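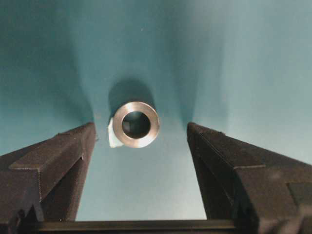
Notice period, week two

December 16, 2019

I handed my notice in at Grallitz at the start of the month and I have had enough questions about it that I may as well write it down in one place.

The short version is that I am leaving a permanent job as a process engineer for a contract at Haugen, doing much the same work for a longer drive and a better rate. It starts in the new year. The agency was Nisine, who I had not used before.

I started looking in August. There was nothing badly wrong at Grallitz. We had moved two lines from one building to the other over the shutdown, I had written most of the work instructions for the move, and when it was finished I looked at what was planned next and it was the same again with different part numbers. I asked about moving across to the quality side and was told to ask again in spring. I didn't fancy waiting.

I sent my CV to 16 jobs in all. I kept a spreadsheet, so I can say that most of them never replied. Several of the adverts were clearly the same vacancy put up by different agencies, with the salary left off one and the location left off another. One had the reference number 1587 in every version, so at least that was easy to spot. If you are applying through more than one agency, write down who has sent you where. I nearly got put forward twice for the same place, and from what I hear some firms bin both.

The adverts themselves were a mixed bag. "Must be hands on" seems to mean anything from changing a fixture to running the shift when the supervisor is off. "Knowledge of lean" is in all of them. A few wanted five years on a particular planning package that I have only used for two, and I applied anyway. 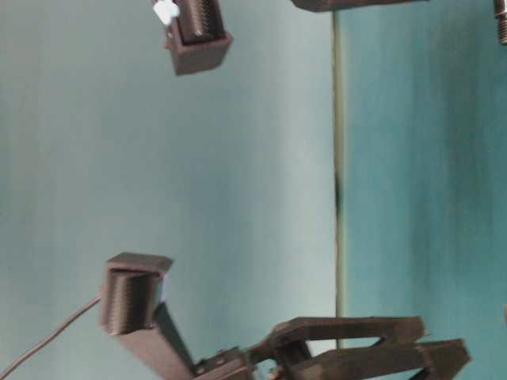 Hornimer

I had three interviews. The first was by phone and lasted 10 minutes, most of which was the recruiter reading my own CV back to me. The second was at a machining firm, where I was shown round the shop before anyone asked me anything. I liked that. They offered the job to someone internal in the end, and they did ring to tell me, which I appreciated.

The third was Haugen. There were two of them across the table and they gave me a drawing and a rough routing and asked what I would change. I said I would move the inspection step earlier and asked what the cycle time was at the wash. They didn't know, and we spent the rest of the hour on that - it was more like an ordinary meeting than an interview. The offer came through Nisine two days later.

I thought about the contract part for longer than the job itself. No holiday pay worth speaking of, no sick pay, and I need to sort out my own pension. There is also the tax change coming in April, and I have had three different answers about whether it will touch me. I have put some money aside and the first term is six months. If it isn't renewed I will be back on the job boards in the summer.

The handover is taking more time than I expected. I have 20 process sheets in my name and the person taking them on hasn't started yet, so I am writing notes for someone I haven't met. I am putting in the things that never make it on to the sheet, such as which gauge reads slightly high until it goes back for calibration, and who to ring in stores if you want an answer the same day.

My last day is the Friday we break up. I still have to hand back the boots, the laptop and a locker key I can't find.

I'll write something about Haugen once I have been there long enough to have an opinion.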